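## 3. Setting up your family timeline

Kolent keeps your life story in places and years. Start with the towns you lived in.
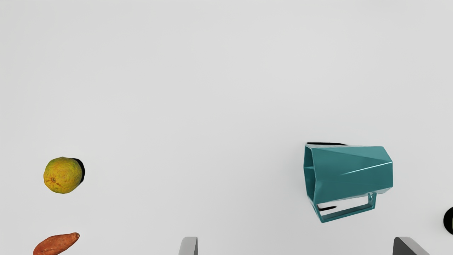
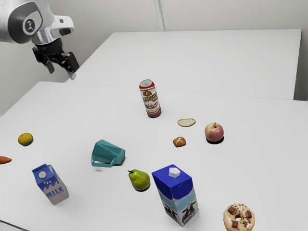
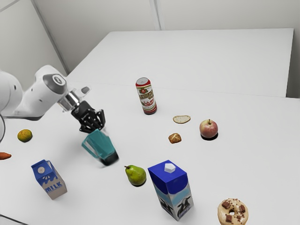
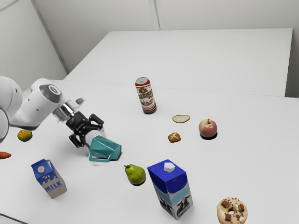 *Light-colored work surface, four views.*

1. Open **Places** and add your hometown, such as Gamville.
2. Enter the year you moved in. Short stays count - even an August in Folton.
3. Tap **Save**.

**Note:** Place names can have up to 42 characters.

**Caution:** Deleting a place also deletes its stories after 30 days.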